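From: Adaeze Mohammed
To: Prastdale Home Workshop list
Date: December 26, 2021
Subject: Re: Power strip for the new bench?

Wike wrote:
> I'm finally setting up a table in the spare room and I need
> somewhere to plug in a lamp, a charger and the glue gun.
> Do I want one of those long bars with 10 outlets, or is that
> overkill? And do the little switches matter to anybody?

Hi Wike, and hi all,

I went through this in July when I redid my own table, so here's my two cents! I had a 10-outlet bar before and it ate up the whole back edge (and I never filled it, not once). Now I've got a plain white one with four outlets in a row and it's plenty for me.
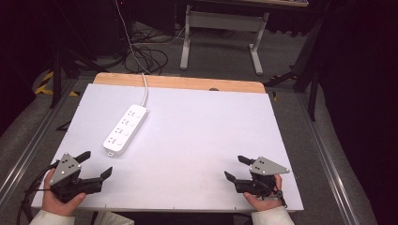 The four-outlet strip on the white work top, cord going off the back.

As for the switches - yes, they matter, at least to me! I wouldn't buy one without them now. There's a round push button next to each outlet, so I can shut off the glue gun and leave the lamp alone.

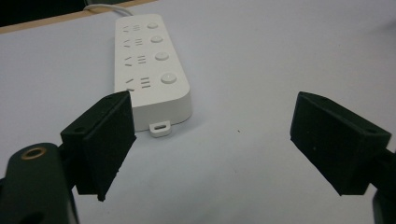
The other thing I'd look for is a tab with a hole in it at the end, so you can hang the thing up. I keep meaning to put a screw in the wall for mine and I keep not doing it. Oh, and measure your cord run before you shop. I bought one that was too short first and had to drive all the way back to Mundby to swap it, 15 miles each way, in the rain.

Does anyone still have the Prasness catalog, by the way? I want to look up cord clips and mine went out with the recycling.

Adaeze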